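Jodley Small Cloth Sorting: Your Questions

Last updated May 20, 2018

Welcome to the questions page! We love patterned cloth, especially the small stuff: hair ties, headbands, pocket squares, and the offcuts that are too pretty to throw out. Jodley began as a scrap-swapping table at the Flukedik craft market and has grown into a website, a monthly meet-up and a frankly enormous collection of florals. These are the things people ask us most, and we've added a few new ones since the March swap.

What do you keep everything in?

Divided wooden trays, nearly always. Our favourite is the Retamal, the orange one with square compartments, three across and four deep. It has a little rim all the way round, it slides under a bed, and when it's out on a table you can see every pattern you own in one go. We can't get enough of them.
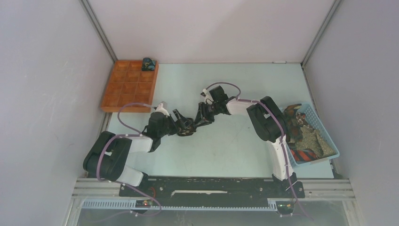 How do I decide what goes in which compartment?

Sort by background colour first and pattern second. All the darks go together, then all the creams, then the brights, and only after that do you start splitting florals from stripes and spots. People often want to start with the pattern, and it does look lovely for an afternoon, but when you're getting dressed or planning a patchwork you'll nearly always be thinking "I need something dark" before you think "I need a daisy".

Should I fold, roll or scrunch?

It depends how much body the cloth has. Flat cottons fold beautifully. Anything slippery is better rolled, since it won't stay folded for more than a minute. Stretchy pieces such as hair ties can simply be dropped in and left to sort themselves out!

How do I roll a slippery piece so it doesn't spring open?

Lay it face down and smooth it out with your palm. Roll from the long side, keeping it fairly loose, until you have a soft sausage. Then gather the middle, give it one twist and let the ends hang. A gold floral on a dark ground looks gorgeous done this way, with the petals peeping out all along the roll. 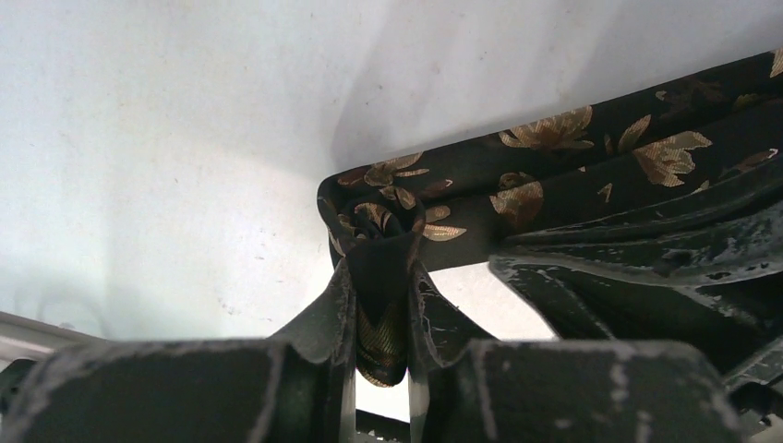
Once it's twisted, hold it for a few seconds before you put it down. That helps the folds settle. If it still springs open you've probably rolled it too tightly, so shake it out and have another go with a lighter hand. A short ribbon round the middle is fine too, but skip elastic bands, which leave a nasty dent.

Will twisting leave creases?

A few soft ones, and they drop out if you hang the piece up overnight. Velvet is the exception. Please don't twist velvet. Lay it flat with tissue on top and give it a compartment to itself.

What is a Hurnis roll?

We get asked this all the time! It's our pet name for the roll-and-twist above, after the village hall in Hurnis where we first taught it. You'll hear it shouted across the room at meet-ups.

My dark florals all look the same in the tray. Any tips?

Oh, we know this one well. Black, navy and deep olive are almost impossible to tell apart in lamplight, so do your sorting next to a window if you can. Put them against something pale as you go (a white wall, a sheet of paper, a pillowcase) and the ground colour shows up far better.

It also helps to leave the most recognisable bit of the print on the outside. Find the biggest flower, pinch the cloth just beside it and gather from there. 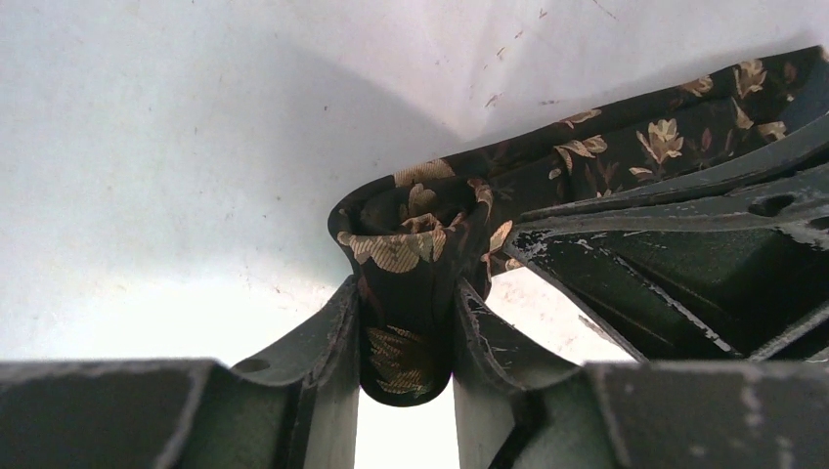
After that, tuck the plain parts underneath and set the piece down with its flower facing up. You'll be amazed how quickly you learn to spot each one. I have a drawer of near-identical gold-on-dark prints at home and can now find the one I'm after with half an eye open.

How big a piece can I store like this?

We've rolled squares up to 78 cm across. Bigger than that and the bundle gets too fat for one compartment, so fold it in half before you roll. Our swap squares are cut at 40 cm, a very friendly size for beginners.

Do I need to wash things first?

Please do, and let them dry right through before they go away. Cool water and a gentle soap suit most prints. Test metallic inks on a corner first, as some of them really don't like being rubbed.

How do I clean the tray itself?

Tip it upside down over the bin, tap the back, then run a dry paintbrush into the corners. A barely damp cloth deals with the rest. Don't soak it, as the partitions can swell and then you'll never get them straight again.

Can I bring my own pieces to a swap?

We'd be thrilled! Bring as many as you like, clean and pressed. At the March swap there were 27 tables, and the florals had all gone by lunch.

Where can I get the paper labels?

The printable sheet is on our downloads page. It has 41 labels, including a few blank ones for odd things like lace and braid. Print it on card if your printer will take it.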